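Chapter 7
Monuments and the People Who Must Walk Past Them

In July the town of Brisedville paid for a bronze telephone exchange operator, 163 inches tall, with switchboard cables where her hair should be. The sculptor called it a meditation on connection. Residents called the council, in such numbers that the line went down for an afternoon.

Public art honoring technology has an awkward job. A general gets a horse, and a poet gets a book to stare at. What do you give the inventor of a billing system? The Kellent design contest drew 58 entries on that very subject, and 30 of them were large hands. 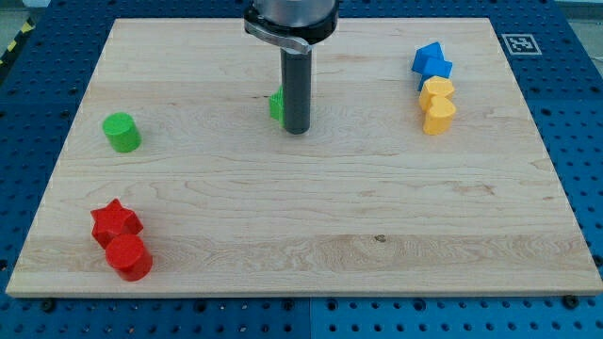
Figure 7.1. Pale board with wavy grain, under the rounded tip of a dark gray rod.

This chapter looks at how such works are commissioned, paid for, and quietly moved behind a parking garage. We begin with the Alipour Fountain, which received 600 letters of complaint before anyone had turned on the water, and then take up the Idine columns, whose defenders are few but write at great length. Before reading on, think of a monument you pass often and try to recall whom it honors.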